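Workshop > Guides > Robotics > Setting up a two-arm cell

Last updated Feb 23, 2019

Setting up a two-arm cell on a bench

These notes cover the two small arms in the Drundell shared workshop, from bolting them down to passing a part from one gripper to the other. They should also do for a similar pair at home. You need two arms of the same kind, a length of aluminium extrusion, T-nuts and bolts to suit, a power supply for each arm and a computer to run them from. Kazuhiro Kaneko wrote the control script, and it is in the shared folder under Tsuji.

Fixing the bases

Bolt the extrusion along the near edge of the work surface before the arms go anywhere near it. Check it with a straight edge. Slide the T-nuts in, set each base plate over its nuts and leave the bolts finger tight.

Our bases are 300 mm apart, centre to centre. Closer than that and the elbows knock when both arms fold back. Further apart and the arms have to stretch to meet, which makes them sag at the wrist. Push both plates hard against the same side of the rail, then tighten the bolts a little at a time, going corner to corner.

Cables

Run the cables with the arms at full stretch, not at rest. Leave a loop above each wrist big enough for the wrist to turn both ways without pulling. Genji Mizuno tied ours down tightly the first time and pulled a connector out within an hour. Keep ties off the joints themselves and put them on the links.

The small boards can hang from the front of the rail, where you can reach the plugs and see the lights. Keep each board under its own arm. If you have to swap a lead later you will want to know which side it belongs to.

Zeroing the joints

1. Switch the power off and move both arms by hand to the folded position.
2. Power up the left arm only and run the zero routine.
3. Do the same for the right arm.
4. Power both and send them to the home position at the slowest speed.

Keep a hand on the power switch during step 4. If one joint heads off the wrong way, its direction is reversed in the settings file. Change the sign for that joint and start again from step 1.

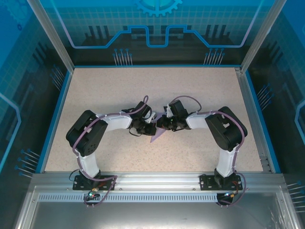

For the handover, pick a meeting point halfway between the bases and well above the surface, so that neither arm is near the end of its reach. Teach the left arm first. Close its gripper on the part, bring it to the meeting point and save the position. Then bring the right arm in slowly and save two positions for it, one just short of the part and one on it.

The order matters when you write the sequence. The right gripper closes, there is a short pause, and then the left one opens. We use a pause of 3 tenths of a second. Without it the left gripper lets go too early – the part twists or drops.

Use something light and flat-sided for the first tries. Round parts roll in the fingers. If the part turns as the second gripper closes, the two meeting positions are not at the same height. Lower the speed, watch from the side and adjust the right arm only. Moving both at once gets confusing.

Xiaoqing Luo found that the positions drift a little after the bolts have been disturbed, so redo the zero routine if anyone has moved a base. Save your own positions under a new file name and leave the Tsuji ones alone.

3 comments
2 shares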